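Square Peg, Rounded Hole
A student team spends two terms teaching an arm to finish a toddler's puzzle

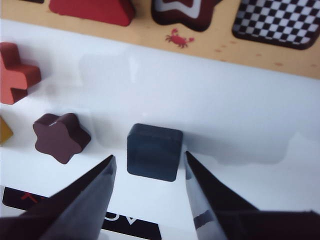
Marisa Colombo would have started with the recess. Her view, put to the team at its first design review and repeated at most of the reviews after that, is that students spend too long on the grasp and treat insertion as something that will sort itself out once the block is in the air. The block in the air is the easy half, she told them. Tolerance, tilt and contact are where the marks are.

The team took the point and began with the grasp anyway. There is a case for the order they chose. An insertion routine can only be tested on a block that arrives in a known pose, and a block that has been picked up badly arrives in no known pose at all. Dario Tedesco, who wrote most of the control code, estimates that the first half of the project went into finding out how badly.

The project is called Hollis, after the street the workshop backs onto. It is a final-year mechatronics elective with an enrolment of 20 students, divided into teams of their own choosing. Each team is given the same arm, the same parallel gripper and a wooden shape puzzle, and is asked to return every block to its recess without human intervention. The boards are ordinary children's stock. The one on the bench this term has a crab printed between the cut-outs, and patterned recess floors, including a black-and-white check under the rounded square.

That check has taken up more hours than any other part of the board. Early versions of the vision code located recesses by their outline against the wood. The star behaved well enough. The square returned dozens of candidate corners, every one a perfectly good corner belonging to a printed square and not to the recess. Assunta Villa tried blurring the input until the pattern merged to grey, which suppressed the false corners and moved the true ones. Her second approach fitted a rounded square to the dark border alone and ignored everything inside it. It was slower by a noticeable margin and has stayed in the code since June.

Shadow was the next problem. The bench surface is white and smooth, chosen for contrast, and the lighting comes from one side. A block on it throws a soft grey shape that can be longer than the block is wide. To a threshold set too generously, block and shadow are a single object with a centre of mass somewhere off to one side, and the fingers close accordingly. Segmenting on hue instead of brightness dealt with most of it for the red and yellow pieces. The dark blue and the purple are harder. Their side walls are darker than their faces, and at some angles the wall reads as a separate strip.

The obvious remedy is a second lamp. Course rules do not forbid it, but the final assessment is run under the lab's own lighting, with the board placed by the assessor at an angle the team does not get to see in advance. Brunello Lombardi, who coordinates the elective, moves the board between attempts as well. Any method that depends on the board being square to the arm fails on the first attempt.

Grasp planning is comparatively modest. For each shape the team stores a short list of opposing surfaces, ranked by how much finger contact they offer. A square has two pairs of parallel sides and is close to trivial, apart from the rounded corners, which let it pivot if the fingers close off-centre. The cross can be taken across an arm or across the full width. The star has five points and no parallel faces anywhere. The team takes it with one finger on a point and the other in the notch opposite, and accepts a small rotation as the grip tightens. The rotation is fairly repeatable, so it is subtracted before the insertion begins.

Neighbouring blocks complicate the list. If two pieces sit too close for a finger to pass between them, the planner drops every grasp that needs that gap. If nothing remains, it nudges the nearer piece away with a closed gripper and looks again. Tedesco describes the nudge as the least elegant function in the repository, and the one he would be last to delete.

Insertion, when they got to it, followed Colombo's advice closely. The arm lowers the block until contact is sensed, then traces a small outward spiral under light downward force. When the block drops, force falls away and the spiral stops. If it has not dropped after 75 steps the arm lifts, takes a fresh view and starts again. The spiral pitch was tuned on the bench over 3000 logged attempts, most of them run overnight and most of them on the square.

Those logs are the part of the work that other teams now ask for. Villa has them sorted by shape, approach angle and outcome, with failures tagged by cause. The commonest tag is a block wedged with one edge down and the opposite edge resting on the rim. A spiral does nothing for that condition. The current fix is a single tap on the high edge with the fingertips closed, applied once and then abandoned if unsuccessful.

There is still disagreement over the wrist camera. Mounted where it is, it loses most of the board during the final descent, and the last few millimetres are done on force alone. Italo Bortolotti, the team's fourth member, has argued for a second, fixed view from the side. Villa's objection is calibration: 2 cameras mean two sets of errors and an extra transform to keep honest every time somebody leans on the bench. A bracket has been machined. It is in a drawer.

The assessment runs in August 2024, with each team given three attempts and the best one counted. Before then the team wants the yellow block off its list of unreliable pieces, and a cleaner version of the nudge. Colombo has asked to see the wedge figures again, sorted by tilt this time, and has booked the bench for the afternoon to go through them.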